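Finition pour plateau en érable : huile dure ou vernis à l'eau ?

Dernière mise à jour : juillet, 21 h 14

gijs_vw
Bonjour à tous. Je dois finir un plateau en érable clair collé à chants plats, pour une table basse dans un salon où il y a deux enfants. Jusqu'ici j'ai toujours mis de l'huile dure Gustar, deux couches, égrenage entre les deux. Sur du chêne je n'ai rien à redire. Sur l'érable j'ai peur que ça jaunisse. Est-ce que quelqu'un a du recul ?

marnotte38
Ça jaunit, oui. J'ai une étagère en érable huilée il y a 4 ans, elle a pris un ton miel assez net côté fenêtre. Si tu veux garder le bois pâle, vernis à l'eau mat. J'utilise le Clerkine, trois couches au rouleau mousse.

rabot_et_cie
Pas d'accord avec le vernis à l'eau sur une table basse. À la première rayure il faut tout reprendre, alors qu'une huile se retouche localement. Pour le jaunissement, il existe des huiles avec un peu de pigment blanc. Gustar en fait une, il faut la remuer longtemps, le pigment reste au fond du pot.

marnotte38
L'huile pigmentée éteint le veinage. Sur de l'érable un peu ondé c'est dommage.

vasylyna_t
Je suis entre les deux. Chez Kravchuk, où je travaille, on finit les plateaux clairs à l'huile incolore et on prévient le client que la teinte va monter la première année. La plupart s'en fichent. Ceux qui ne s'en fichent pas prennent le vernis.

Pour la préparation, ma séquence sur érable :

1. Ponçage au 100 pour enlever les traces de colle et les petites différences de niveau. Lampe rasante obligatoire, les rayures en travers du fil ne se voient pas autrement.

2. Puis 150, puis 180. Je m'arrête là pour une huile. Plus fin, l'érable se ferme et l'huile reste en surface. Regardez bien les zones où le fil change de sens, près d'un petit nœud ou dans une bande ondée, c'est là que la ponceuse laisse des spirales.
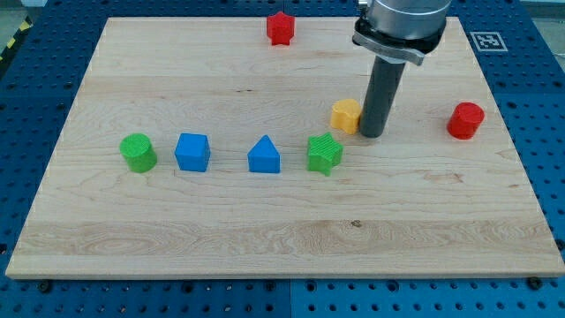
3. Éponge humide sur toute la face, séchage une nuit, égrenage léger à la main dans le sens du fil.

4. Première couche très maigre, essuyée au bout d'un quart d'heure. La deuxième le lendemain.

Vasylyna Tkachenko

rabot_et_cie
Le 180 me paraît grossier pour l'érable. Je monte à 240 et je n'ai jamais eu de souci d'accroche.

vasylyna_t
Avec quelle huile ? Avec la Flurunlow, au-delà de 180, j'ai eu des taches brillantes.

rabot_et_cie
Gustar. Jamais essayé la Flurunlow.

copeau_bleu
Et moi je ponce au 300 avant vernis, donc chacun son truc. Par contre, après l'éponge, ne pas remettre un coup de machine, sinon on relève le fil une deuxième fois à la première couche.

gijs_vw
Merci. Question bête : faut-il traiter le dessous pareil ? Je comptais passer une seule couche.

marnotte38
Même nombre de couches dessus et dessous, sinon il tuile. Le mien a bougé de plus de 4 mm sur 600 de large parce que j'avais bâclé le dessous.

copeau_bleu
Avec une huile l'effet est faible, ça ne bloque presque pas l'humidité. Ton plateau a surtout bougé parce qu'il était vissé sans jeu, non ?

marnotte38
Vissé avec des trous oblongs. Mais le bois sortait d'un garage, c'est possible que ça ait joué.

gijs_vw
Bon, je fais une chute avec l'huile et une avec le Clerkine, je les laisse un mois derrière la vitre et je reviens poster.
Gijs Van Wijk

rabot_et_cie
Garde une moitié de chaque chute sous un carton pour comparer.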